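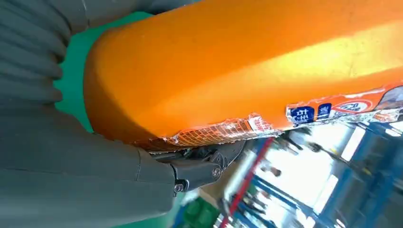

3/14/20, tape room

Carried on with the Walline reels. Reel 964 is the one with the two alternate mixes on it, and it was shedding badly by the end of the first pass, so it went in the oven overnight and I left it to cool in its box this morning. Played it at lunch. Top end is back and there's hardly any residue on the heads. Transferred both mixes flat, no EQ, at 96k. The leader between them is original and the splice held.

The box says "Nundorbridge, Studio B, Dolby A" but the tones at the head don't have the warble, and with the decoder in, the cymbals go dull. I think the box was swapped at some point. Left the decoder out and made a note on the sheet. Whoever does the next pass should check this by ear before trusting the label.
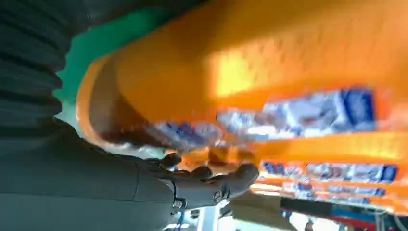

Reel 223 is a safety copy of the Tadura 12-inch. Runs slow against the vinyl by a little under a quarter tone. Tried it on the other machine and got the same thing, so it's in the copy and not our capstan. I haven't corrected it. The raw file stays as it is and any pitch fix goes on a separate one with "P" on the end of the name.

Matrix numbers: the 12-inch we have is stamped 302 on side 2 with a cut after it that looks like an A with a leg missing. The October pressing has the long fade. Ours ends cold. Still don't know which one the tape matches, as the copy stops before the end.

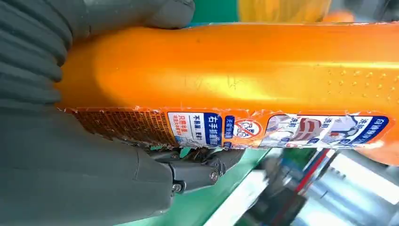

Orange bottle on its side, with the raised-dot grip patch.

Machine notes. Right-hand channel on the quarter-inch deck dropped 2 dB halfway through the afternoon. Reseated the repro card and it came back. Cleaned the edge connector while it was out. If it does it again I'd change the coupling caps on that card before touching the line-up. Azimuth checked with the Tran test tape and it's fine. That test tape is getting worn at the 10k section, and we should stop using it for level and keep it for azimuth only. 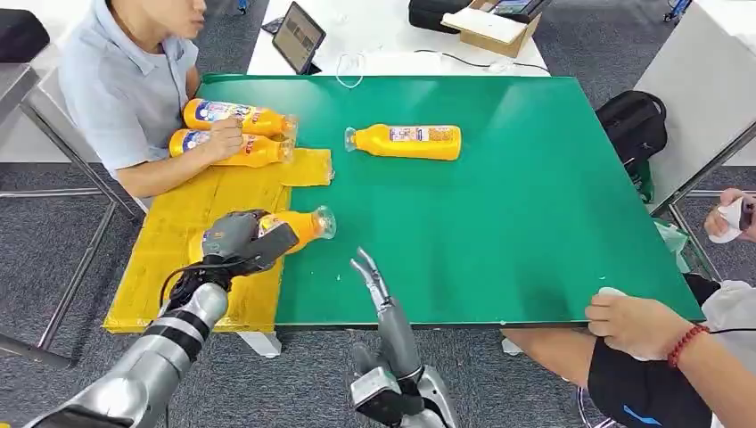 The track sheets for 964 have a second set of handwriting in pencil under the pen. Scanned them at the higher setting and you can make out "bass DI, no amp" on track 7 and something about a snare sample that I couldn't read.

To do:

- bake the next two Walline reels, lowest shelf, turn them once
- order leader tape, white and red
- rename yesterday's files so the reel number comes first
- listen to the end of the 12-inch again on the good cartridge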